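Table (furniture)

A table is a piece of furniture with a raised, flat top, held up by legs, a central column, brackets or some other support, and used for eating, working, playing, sorting, mending and all the other things people would rather not do on the floor.

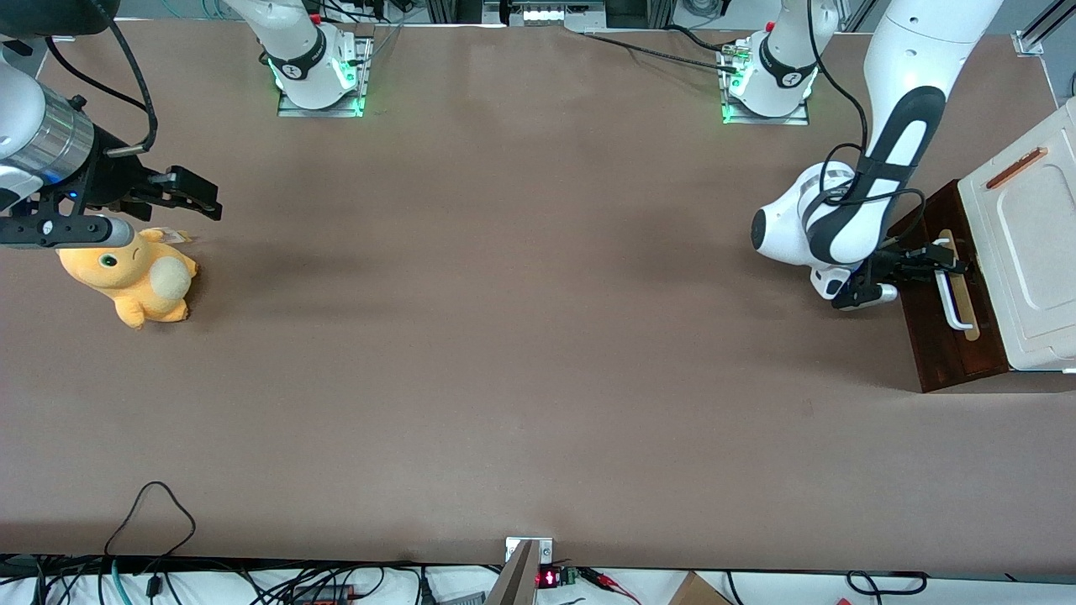
The word comes to English by way of Old French from the Latin tabula, meaning a board or plank, and for a good part of its history that is just what a table was. The same root gives us tablet and tabulate, and it lingers in the phrase "room and board," where the board is the one the meals were laid on.

History

Tables of wood and stone were known in ancient Egypt, where many of them were low and rather small, made to keep things up off the ground. The Greeks ate from light tables that could be carried in with the food and carried out again, and the Romans, who were fond of fine furniture, went in for marble, bronze and costly woods, with carved supports that sometimes took the form of animal legs.

In the Middle Ages, large households across Europe often dined at trestle tables, long boards laid over separate supports. When the meal was done the whole thing could be taken down and stacked against a wall, leaving the hall free for dancing, sleeping or whatever else the evening called for. Heavy tables with fixed frames became more common later on, as rooms set aside for dining came into fashion among those who could afford them.

The kitchen table has its own, quieter story. In farmhouses it was a place for rolling dough, plucking chickens, doing accounts and helping children with their letters, often all in the same afternoon, and old ones that have come down through families tend to show every bit of it in their scratches and burns.

Construction

The classic wooden table has four legs joined by a frame of rails called the apron, with the top fastened over it. Solid wood swells and shrinks across the grain as the air changes through the year, so a careful maker fixes the top with buttons or slotted clips that allow it to move a little. A top that is glued down hard all the way around may well split during its first dry winter, usually sometime in February when the heating has been running for months!

Pedestal tables stand on a single column, and diners love them for the knee room. They need a wide or heavy base to keep from tipping when somebody leans on the rim. Drop-leaf tables have hinged flaps that hang down at the sides, and gateleg tables are a close cousin, with legs that swing out like a garden gate to hold the flaps up. Extension tables pull apart in the middle to take extra leaves, which then have to be kept somewhere, generally under a bed.

Height and size

Dining tables in the United States are mostly made 28 to 30 inches high, a range that suits an ordinary chair and leaves room for the thighs. Coffee tables are much lower, close to the height of a sofa cushion, while counter-height and bar-height tables go with tall stools. A worktable for standing jobs is best fitted to the person using it, with fine work calling for a higher surface and heavy work, such as kneading, for a lower one.

A comfortable allowance for each diner is 2 feet of table edge. Families with elbows may want a bit more.

Surfaces and care

Oil and wax give a soft look and are easy to renew at home, though they offer only modest protection against wine, hot dishes and wet glasses. Varnish is tougher and harder to patch. Laminate and metal tops wipe clean quickly, and stone is handsome and very heavy, although marble can be etched by something as mild as lemon juice.

Pale rings left by damp glasses are usually moisture trapped in the finish, and many fade by themselves if given a few days. Black rings go deeper, into the wood itself, and generally call for refinishing.

See also

Bench
Desk
Sideboard
Trestle
Workbench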